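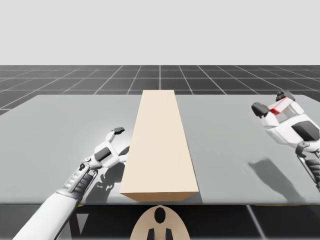
About Podex

Podex writes planning and control software for two-armed robots. We are a company of 10 people in Vestville, and we have been at this for 5 years. We don't build arms or grippers. We write the part that decides where they go, how fast, and when to give up.

Most pages like this one promise a robot that understands the world. We have not met that robot. The ones we work with know their joint angles very well and not much else, and a good share of our week goes into stopping other software from assuming more than that.

What we make

Our main product is Jostia, a motion planner for two arms working over one table. Give it a model of both arms, the table and the part to be handled, and it returns a pair of paths that keep the arms clear of each other. If it can't find a pair inside the time limit, it says so. Customers coming from other planners sometimes ask us to turn that message off. We won't, although you can change the wording.

Long parts are where Jostia earns its price. A small cube can be picked up by one arm while the other waits. A long block may need two grips, and once both grippers hold it, a small disagreement between the arms turns into force on the part. Plenty of planners treat the two arms as separate problems and hope the controller sorts it out. We plan them as one chain from the first grip to the last release.

Paulík is our replay tool. It lines up what the planner asked for with what the controllers did, joint by joint, and marks the first moment the two parted ways. It started as a script for our own use and the interface still shows it. There is a dark mode now.

How we test

Every change to Jostia goes through 41 simulated tasks before anyone looks at it. The tasks are plain on purpose: flat table, simple shapes, clean lighting. If a planner can't get two arms around a smooth block in simulation, there is no sense in discussing clutter.

We are also suspicious of our own simulator. Contact is the weak spot. Friction in software is a number somebody typed, and a grasp that holds with one number will slip with the next one down. So we run each grasping task at 3 friction settings and report the worst result. Our scores look lower than they would if we picked the best. Please keep that in mind when you set them beside someone else's chart, and ask that someone how theirs was made.

Passing in simulation gets a release candidate onto hardware at reduced speed. It does not get it shipped.

What we don't do

We don't sell learned policies as finished products. We use learned models in one place, to suggest grasps, and each suggestion is checked by ordinary geometry code before an arm moves. Maybe that check will look old-fashioned one day. We will take it out when we see the evidence, and a demo video is not evidence.

We don't quote cycle times before we have seen your part. We also don't do mobile bases or walking robots.

Working with us

Send a model of your part and a short note on what you want done with it. The first reply comes from an engineer, as we have no sales staff, and it may well be that a fixture and a single arm would serve you better. We lose some work that way.

Evaluation copies of Jostia and Paulík are the full versions with a time limit. Your test logs stay on your own machines unless you choose to send them.

Page last updated 18th June.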